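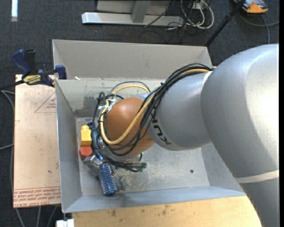 About Bornine

Bornine sets up work placements abroad for students at vocational and technical schools. That's the whole job. We find the host company, we find the room, we help with the grant paperwork, we pick up the phone when somebody is stuck at a train station with the wrong ticket.

Started as a 2 person office above a bakery in Tagle. Still in Tagle, bigger office, no bakery unfortunately. 13 of us now, most part time, and more than half went on a placement themselves at some point. We mostly speak English in the office plus whatever the person on the phone speaks.

What we do

Placements from two weeks up to six months. Mechanics, electrical, logistics, kitchen and hotel, office work, child care, graphic design. We currently work with 66 host companies, some take one student a year, some take a whole group every spring. New ones get a visit before we send anyone. If we didn't like the visit we don't send anyone, simple as that.

Schools come to us with a group or with one student, both fine. Individuals can apply too but you need a letter from your school, we can't get round that one. Recent graduates: yes, up to a year after you finish. Ask us about it, the rules change depending where you are coming from.

Where

Tagle is home and most students who come to us end up here. Desstead is the other one, smaller town, an hour by train, good for the technical trades and cheaper rooms. Students always ask which is better. Depends if you want nightlife. Desstead has a lake and everything shuts early, Tagle is louder and the buses run late.

Housing

Shared house or host family, you say which you'd prefer and we try. The shared house in Tagle is ours and sleeps 21. Two kitchens, bikes in the shed (first come first served, bring a lock). Bedding is there, towels are not. Host families are in both towns and most have been with us for years, they know what a homesick seventeen year old looks like in week one.

Flirnness

Flirnness is our language and welcome program, people mix the two names up all the time. Same company. It runs the first week of every placement, mornings only, so you learn how to say "where do I put this" and "I didn't understand" before you start at work. Also how to read a pay slip, how to see a doctor, which bus. There's an evening meet up during the placement as well, 7:30 pm at the house, usually pasta. Open to students in Desstead to but check the last train.

Money

We are not a funding body. Most students come on a grant thru their school and we fill in our part of the forms and nag everyone else about theirs. Our fee goes to the school, never to the student on arrival. If anyone asks you for cash when you get here, call us.

Applying

Fall groups should be in touch before the end of May, spring groups by November. Later than that we'll still try but rooms get tight. Send the form, a short resume and a few lines about what you actualy want to do all day. The last bit helps us more than the resume does.

Office is open 9 to 5, closed for lunch. Emergency number for students is on your welcome card.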